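Gelow Water Hardness Readings

Hardness, conductivity and pH readings from tap water at 36 sites in the town of Gelow, with the code used to clean them. Maintained by Kamran Mohmand. Last updated Aug 26, 2022.

What is in the data

Each row is one reading taken at one outlet. Sites are kitchens, cafes, workshops and two public drinking taps. Most sites have a single outlet. Where a site has more than one, each outlet has its own code and the readings are kept apart.

The town is supplied from two sources, the Pasareck borehole and the Paredes reservoir. The borehole water is hard and the reservoir water is much softer. Several streets in the middle of town get a mix, and the proportion changes with demand. The readings were first collected to find out where the boundary lies. It moves more than the supply map suggests.

Files

readings.csv — all accepted readings, one per row
sites.csv — site code, street, supply zone, pipe material where known
rejected.csv — readings removed during cleaning, with a reason code
clean.py — reads the raw sheets and writes the three files above
raw/ — typed copies of the paper sheets, unaltered

Columns in readings.csv

site: text, matches sites.csv
outlet: text, a single letter, blank if the site has only one
taken_at: local time, to the minute
hardness: total hardness as mg/l calcium carbonate
cond: conductivity in microsiemens per cm, corrected to 25 C
ph: blank where the probe was out of calibration
temp: water temperature at the outlet, in C
softened: yes, no or unknown
meter: text, the meter used
note: free text, as written on the sheet

Empty cells mean not recorded. Zero is never used for a missing value. The note column contains commas, so use a proper CSV reader and do not split lines by hand.

Method

Hardness was measured by titration with a drop test kit. The smallest step is one drop, equal to 10 mg/l, and results should not be read as finer than that. Conductivity and pH were taken with a Suneo handheld meter. Two were in use, labelled S1 and S2. S2 reads slightly high on conductivity against the reference solution and clean.py applies an offset to it. The uncorrected values are in raw/.

The outlet was run for two minutes before filling the bottle, except at sites where the sheet says "first draw". The bottle was rinsed three times with the same water. Titration was done on site where there was a flat surface and otherwise within the day.

Cleaning rules

1. Rows without a site code or a time are rejected (code A).
2. Rows with a temperature above 33 C are rejected as likely hot supply (code B).
3. Repeat readings less than five minutes apart are averaged and the originals moved to rejected.csv (code C).
4. pH is blanked if the meter had not been calibrated in the previous week. The rest of the row is kept.
5. Site 17 was renumbered in May when the cafe changed hands. Both codes are mapped to the new one.

Known problems

Coverage of the north side is poor. Most northern sites were visited once, and a single visit in a mixed zone says little about the usual supply.

The softened column depends on what staff told us. Some plumbed-in machines have a cartridge filter that the staff did not know about, so treat "no" at cafe sites with care.

Outlets over a drip tray

At some sites the outlet stands over a stainless steel tray with a slotted grate. Put the bottle on the grate and keep the neck clear of the outlet tip. Do not take water that has collected in the tray: it has partly evaporated and reads high. Scale on the grate is recorded in the note column as none, light or heavy, judged by eye. No attempt has been made to relate it to the hardness figure.
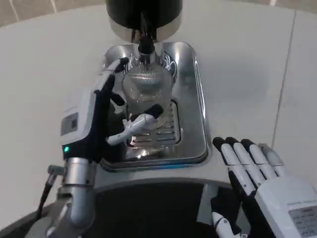 Running the code

Python 3.8 or later and pandas are needed. Run clean.py from the top folder. It overwrites readings.csv, sites.csv and rejected.csv without asking, so copy any local edits first.

Licence and corrections

The data may be reused with credit to Gelow Water Hardness Readings. The code is under the MIT licence. Send corrections to the maintainer with the site code and the time of the reading. Corrections are made in clean.py and the files in raw/ stay as typed — including the spelling mistakes.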